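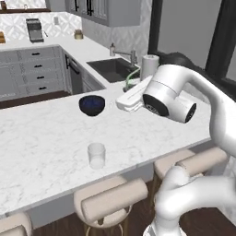 Drumgate Kitchen is a paid scene pack for people who train or test arm policies in simulation. It gives you furnished kitchen rooms, a white arm with its gripper, and a set of tasks with start states and success checks. Most of the tabletop tasks take place on a marble-topped island like the one with the dark blue bowl and the short frosted cup, with the arm reaching in over the counter and the stools left in place along the near side. The stools are solid for collision purposes, so a planner that ignores them will get contact warnings.

This card covers the standard license of the pack. The research license has the same scenes and adds the source meshes.

Contents

- 6 room layouts
- 216 task variants, built from a smaller set of base tasks by changing the layout, the start pose and the objects
- 200 recorded episodes for each base task in the demo set
- A viewer for replaying episodes
- Config files for the arm, the cameras and the lights

Object meshes are stored apart from the rooms. You can remove an object from a room, but walls, counters and tile panels are fixed in this release.

Install

Unpack the archive into a folder with no spaces in its path. Run the setup script from that folder, then run the check script. The check script loads each room once, steps the physics for a short time and prints one line per room. If a room fails, delete the cache folder and run the check again before you write to us.

The pack runs without a display. The viewer needs one.

Episode format

Each episode is a folder with the joint states, the gripper command, the object poses and the rendered camera streams. Joint angles are in radians and lengths are in meters. The time column starts at zero for every episode. Object poses are given in the room frame, and the arm base pose is written once in the episode header.

Camera streams can be left out of the download. Without them the demo set takes up 62 GB.

Episodes that ended in failure are kept and marked with a flag. Filter on the flag if you only want successful ones. Joint states from failed episodes are in the same units and have the same columns.

Wall and corner work 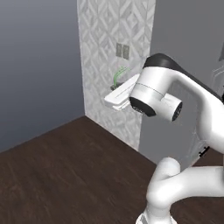

Abhishek Grewal

I look after the wall tasks, and most support mail is about them. They use the same arm as the counter tasks but they're less forgiving. In a corner with the tiled column, the wrist can end up right against the flat white piece while the elbow is folded low over the floor, and there are few ways out of that pose. If your controller jumps between solutions there, lower the step size first. Changing the joint weights helps some users and makes things worse for others.

Contact with walls is on by default. You can turn it off in the task config, but scores from runs with wall contact off should not be compared with the baseline numbers we ship.

The green strands are easy to lose at low render sizes. Anyone training from camera input should check a few rendered images by eye before starting a long run.

Known issues

The glass material renders darker on older graphics drivers. The physics are the same.

Replaying an episode at a step size other than the recorded one will drift. This shows up first in tasks where the arm stays in contact with something.

Room names changed in May. Old config files with the earlier names still load and print a warning. They will stop loading in the next major release.

The success check for placing a cup reads the pose of the cup only. A cup placed upright but still in the gripper passes. Wilma MacLeish is working on a stricter check, and it will be added as a separate option so that older results can be reproduced.

What the pack is not meant for

Contact forces have not been matched to a physical arm. Please don't use them to set force limits on hardware. Liquids are not simulated, and taps and appliances have no working state.

License and support

The standard license covers one team at one site. You may publish results and rendered images. You may not pass on the meshes or the episode files. Teams that need the pack at a second site can ask Azucena Lozano for a quote.

Support is by email, in English or Spanish. Send the check script output, your config file and the episode number if there is one.

Last edited 8 Oct 2024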